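Felarico Press: questions about orders, reading copies and submissions

What does Felarico publish?

Memoirs, letters and diaries of people who worked in transport and communications before 1960. The list covers railways, coastal shipping, cable stations, civil aviation and the postal services. Fiction is not published, and neither are technical manuals, except as appendices to a memoir.

Are the texts abridged?

Some are. Where a typescript has been shortened, the copyright page says so and the editor's note gives the chapters affected. Spelling is corrected without comment. Place names are left as the writer used them, with the modern form in the index.

Who edits the books?

Aino Rissanen is the series editor. Introductions are written by her or by a guest editor named on the title page. Maps are redrawn in-house from the writer's own sketches where these survive.

Which formats are available?

Paperback and ebook for all titles. The Wilside letters are also available in hardback, in a single printing of 800 copies. No further hardback printing is planned. Ebooks are supplied as EPUB files without copy protection and can be read on most devices. The fold-out maps in the paperbacks are split across several screens in the ebook.

How do I order?

Through any bookshop, using the ISBN on the title's page, or direct from us by using the order form. Orders received by noon on Monday go out in that week's post. Orders received later are held until the following week. We pack once a week only.

Can I return a book?

Faulty or damaged books are replaced free of charge. Please email a photograph of the fault before sending anything back. Unwanted books may be returned unread within 19 days of delivery, at the buyer's cost. Ebooks cannot be returned once downloaded.

How do the giveaways work?

Each new title has one giveaway, normally in the month before publication. The next is for Aguiar, a cable clerk's account of his years on a relay station, and runs throughout June. There are 2 paperback copies. Entry is by the web form, one entry per household, and winners are drawn at random after the closing date. Entries from outside the UK are accepted. Any customs charge is paid by the winner.

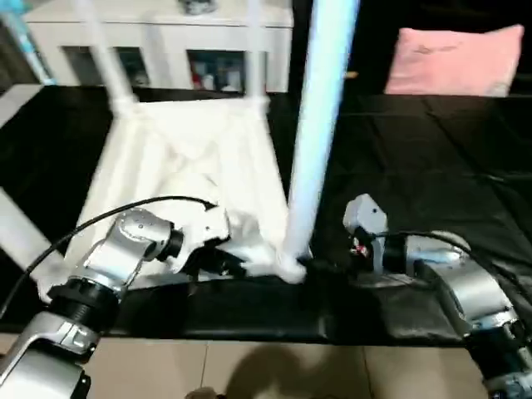
Winners are told by email and have a week to reply with a postal address. If no reply is received, another name is drawn. Email addresses given for a giveaway are deleted when the books have been posted, unless the box for the newsletter was ticked.

Do I have to review a book I have won?

No. If you do post a review, please state that the copy was free.

Can I get an advance reading copy?

Reviewers, librarians and booksellers may ask for one. These are uncorrected proofs in PDF form. Quotations should be checked against the finished book, as page numbers and captions often change at a late stage.

I have a relative's memoir. Will you look at it?

Yes, if it falls within the subjects listed in the first answer. Send a summary of one page and a sample of no more than 100 typed pages. Do not send originals. State who holds the copyright and whether any part has been printed before, including in staff magazines and local newsletters. A reply can be expected within three months.

Will there be a second Drindville volume?

The later diaries have been transcribed up to the closure of the signal box. Two notebooks are still missing from the run. A publication date will be given on the news page when the text is complete.

May I quote from a Felarico book?

Short quotations for review or study need no permission. For longer extracts, or for any photograph or map, write to the permissions address with the page numbers and the intended use. Photographs credited to a family collection need the family's consent as well as ours.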